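Good Practice Gallery: Two-Armed Robots in Guest Rooms and Care Rooms

Surkora Institute for Service Automation
Practice and Standards Office

Introduction

The Surkora Institute maintains a code of practice for two-armed robots that work in furnished rooms where people sleep, rest or receive care. The code is used by the Institute's own teams and by the partner sites at Pavik and Skostau. It covers the preparation of a room, the handling of everyday objects, the conduct of operators and the records that must be kept afterward.

This page presents the handling section of the code, together with the rules that apply before and after it. The full code runs to 80 clauses. The clauses set out below are those most often asked about by new operators and by the managers of host buildings. The wording has been shortened for general readers. Where the wording on this page differs from the code, the code applies.

The present edition came into force in February. It replaces the earlier edition in full, and printed copies of the earlier edition should be withdrawn from work areas. The principal changes concern corded objects, wall controls and the naming of a responsible person for each session.

Scope

The code applies to any robot with two arms and powered grippers that touches furniture, fittings or personal items in a room of the kind described above. It applies whether the robot is guided by an operator or is acting on a learned or programmed task. It does not apply to cleaning machines, delivery carts or lifting equipment, which are governed by separate rules.

A room is treated as occupied from the moment a guest or resident has been assigned to it, including periods when that person is out. Work in occupied rooms requires written consent. Work in unassigned rooms requires the consent of the building manager only.

Responsibilities

Each session has one responsible person, named in the session record before the arms are powered. The responsible person may delegate tasks but may not delegate the decision to stop or to resume. If the responsible person leaves the room, the session is paused.

The operator is answerable for the motion of the arms. The observer, where one is required, watches the workspace and has no other duties while the arms are moving. An observer may call a stop at any time and is not required to give a reason at that moment. The reason is entered in the record later.

Gladys Rweyemamu, Head of Practice and Standards, approves all changes to this section. Questions about training and operator certificates are handled by Struan Pringle.

Before Work Begins

Clause 11. The operator walks the full reach of both arms before powering them. Beds, headboards, walls and the edges of tables are noted as limits, and the limits are entered in the session plan.

Clause 12. Wall outlets, plugs and wall buttons within reach of either arm are identified. If the use of a wall control is not known, the building manager is asked. No wall control is to be pressed, pulled or covered during the session unless the session plan says so.

Clause 13. Cords on the floor are moved clear of walking routes where this can be done without strain on the plug. Cords that must remain are pointed out to everyone present.

Clause 14. Personal items are left where they are found unless the owner has agreed to their being moved. Items moved with agreement are returned to the same place, and the owner is invited to check.

Clause 15. The stop control is tested. A session in which the stop control has not been tested is not a valid session, and its results may not be used.

General Rules for Handling

Clause 21. The robot handles one object at a time unless the task calls for both arms. When both arms are needed, the plan states which arm holds and which arm acts.

Clause 22. Grip force is set to the lowest value that will hold the object securely. It is raised in steps, with a pause after each step. The step sizes are given in the equipment manual for the gripper in use.

Clause 23. An arm that is holding an object and waiting should be held clear of people's faces and of any surface that could be scratched. Where the wait is expected to be long, the object is put down.

Clause 24. Small light tables and stands can shift when pushed from the side. The operator approaches from above where possible and reduces speed in the final part of the movement. If the furniture moves, the arm is withdrawn and the position is checked before another attempt.

Clause 25. Objects are not passed from one gripper to the other above a bed.

Gallery: Corded Objects on Bedside Furniture

Corded objects received a section of their own in the present edition. During the review, Njoroge Mwaipopo and Irena Kaczorowski read 188 session records from the Pavik and Skostau sites and found that notes on cords were kept in many different ways. Some operators described the position of a cord in detail, and others did not mention it. The clauses that follow set one standard for all sites.

Clause 31. When part of a corded object is lifted, the remaining part is watched throughout the lift. The cord must keep visible slack. If the base begins to turn or slide, the lift is stopped and the part is lowered.

Clause 32. Keys and buttons are pressed with the fingertip of the gripper and at low force. Practice calls to real numbers are not permitted. Where a telephone is connected to an outside line, the building manager confirms in advance what will happen if a call is placed.

Clause 33. Emergency keys, alarm pulls and call buttons are out of bounds in all sessions other than those arranged with the building's own safety staff.

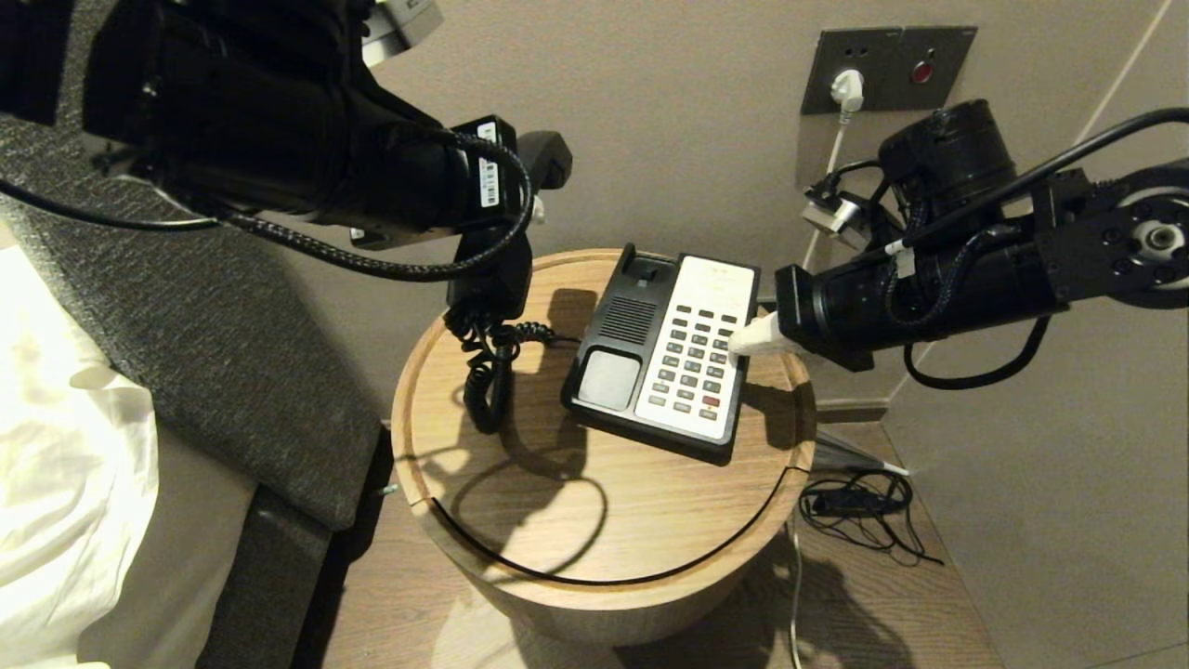 Telephone task at a bedside table. The left gripper holds the handset upright while the right fingertip presses at the edge of the keypad. The coiled cord hangs between handset and base (Clauses 21, 31 and 32).

After Work Ends

Clause 41. Both arms are returned to the rest position and powered down before anyone reaches into the workspace to tidy it.

Clause 42. The room is put back in order. Handsets are returned to their cradles and checked for a dial tone where a line is connected. Lamps, clocks and remote controls are tested once by hand.

Clause 43. Any mark, scratch or fault is reported to the building manager on the same day, whether or not the robot is thought to have caused it. Repairs are arranged by the manager and charged to the project.

Clause 44. Surfaces touched by the grippers are wiped with a product approved by the building. Fingertips are wiped between rooms and replaced when worn.

Records and Images

The session record is completed within 40 minutes of the end of work. It states the names of the responsible person, the operator and the observer; the objects handled; every stop, with its reason; and any departure from the plan. Records are written in plain words so that building staff can read them without assistance.

Images made by the robot's cameras are treated as records. Images of occupied rooms are kept apart from all others and are not shown outside the Institute without the written consent of the occupant. Consent may be withdrawn at any time. On withdrawal, the images are deleted and the deletion is noted.

Host buildings may ask to see the record of any session held on their premises. Requests are answered by Caroline Muriithi in the records section.

Use of This Page

The page may be printed and displayed in work areas. It may also be used in operator training, provided the clause numbers are kept. Translations for the Skostau site are prepared locally and checked by Irena Kaczorowski before release.

Proposals for new clauses may be sent to the Practice and Standards Office by any operator, observer or building manager. A proposal should name the clause affected, describe the difficulty met in practice and suggest new wording. Proposals are reviewed twice a year, and the person who made the proposal receives a written reply.

Related pages: Consent Forms for Host Buildings; Operator Certificates; Stop Controls and Testing; Guidance for Observers; Pacheco Training Rooms, Booking and Access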